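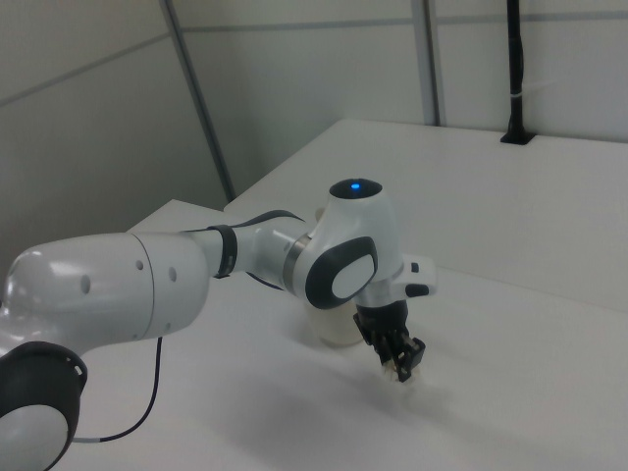 Fig. 1. Small pale item and translucent cup, white tabletop.

Progress report to Kestska, work package 4: table clearing and small waste
Prepared by Irfan Pasaribu, 2025-04-05

The work package covers the sorting of light items left on a shared table after use. Items fall into two classes: those to be kept, such as cups, and those to be thrown away, such as scrap paper. The layout was revised in September and has not changed since.

A total of 993 clearing attempts were logged in the period, of which 760 met the acceptance rule. The rule requires the waste item to end inside the bin and any cup to remain upright. Attempts in which the cup was moved but did not fall were accepted and marked for review. Soft items were logged separately from paper, as they compress when held and their outline is harder to fix.

Bin position is now recorded before each attempt. Under the earlier procedure it was noted once per session, and small shifts went unreported. The Wukari log sheet has been extended by one column for this purpose.

Fig. 2. Small bin with lid open, crumpled paper ball on the table to its right.

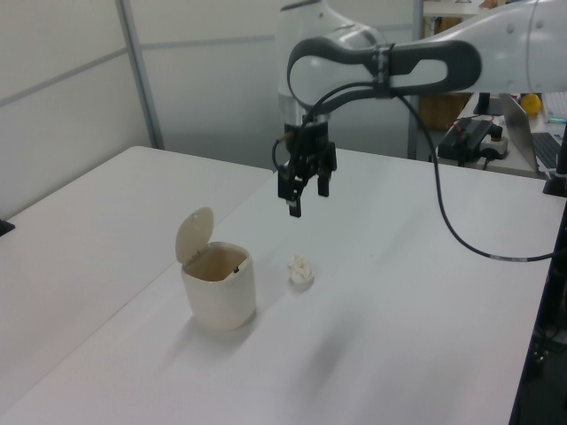
Nadhirah Lau replied to the draft that paper balls should be made to a fixed size before the next period, and asked that lid position be entered as open or closed for every attempt. Both points are accepted. A sheet size will be agreed with Ulises Godoy and written into the procedure.

Outstanding items:
Review of the marked cup attempts, 8 sessions remaining.
Replacement of worn soft items.
Transfer of the paper records to the Brasard archive.

No change to the budget is requested. Spending on consumables is within the agreed limit.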